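Processor replacement on a tower PC: bench gallery
Sornon workshop pages, hardware section
Text: Marisol Cusi

The gallery covers the bench stage of a processor change on a used office tower. The machine belongs to a lot of 200 bought in by Pavside for resale, all with the same chassis layout. Most need nothing more than a clean and a new drive. The rest get a different processor, and the notes on this page apply to those.

Power is disconnected at the wall and the power button held down before the side panel comes off. The tower is then laid on its side so that the board faces up. Working on an upright case is possible but makes it hard to lower a processor squarely, and a dropped part will find the socket pins.

The cooler comes off first. Old thermal compound is removed with a lint-free cloth and isopropyl alcohol while the processor is still clamped in place. The lever is released after that, never before. 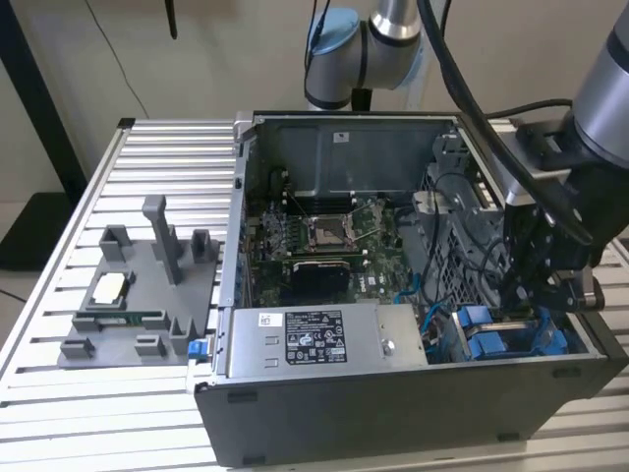 Side panel off, CPU socket empty, processor in a recess on the grey tray to the left. The power supply lies along the front, with the drive cage on the right.

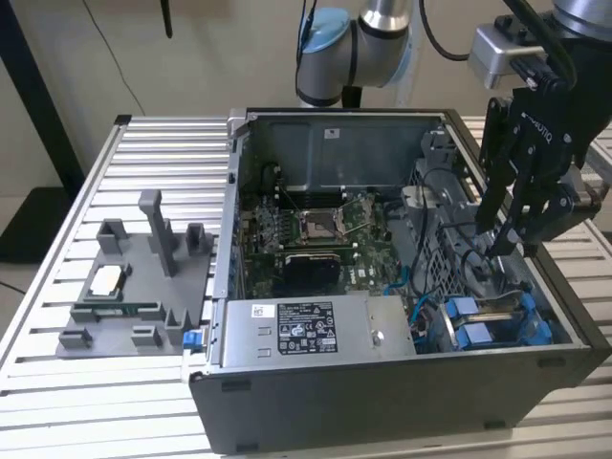 Socket and memory slots, with the processor on the fixture plate. A small green circuit board strip sits in a slot below it.

A processor should be held by its edges only. The contacts on the underside mark easily, and skin grease is difficult to remove from them without leaving fibres behind. If a part has to be set down, it goes in a recess of the right size. Loose on the bench is not acceptable, even for a minute.

The socket is checked under a bench lamp from two directions. Bent pins show up as a break in the reflected pattern and are usually easier to spot from a low angle. A board with a bent pin is put aside for Zanetti, who do the straightening under a microscope. We stopped attempting it in the workshop after losing 2 boards in January.

Fitting order:

Align the corner mark on the processor with the mark on the socket.
Lower it straight down. No sliding, no pressure.
Close the frame, then the lever. Some resistance from the lever is normal.
Apply fresh compound, a pea-sized amount in the centre.
Refit the cooler, tightening the screws in a cross pattern, a half turn at a time.
Reconnect the fan lead and check that no cable touches the blades.

Memory is reseated at the same time. Both latches must close fully. A module that is down at one end only is the most common cause of a dead start on these boards, and it is easily mistaken for a faulty processor.

The first start is done with the side panel still off and a single module fitted. If the fan spins and stops again, disconnect the power and check the memory before disturbing the cooler. A longer first start is normal after a processor change, as the firmware has to detect the new part. The date and time may need setting again.

Once the machine reaches the setup screen, the remaining memory goes in and the Wevura load test is run for 200 minutes. Fan speed is logged throughout. Anything that holds above 2,000 rpm at idle goes back for the cooler to be reseated.

Machines that pass get a label on the rear panel with the processor model and the tester's initials. Panel screws are kept in the tray with the drive rails until then.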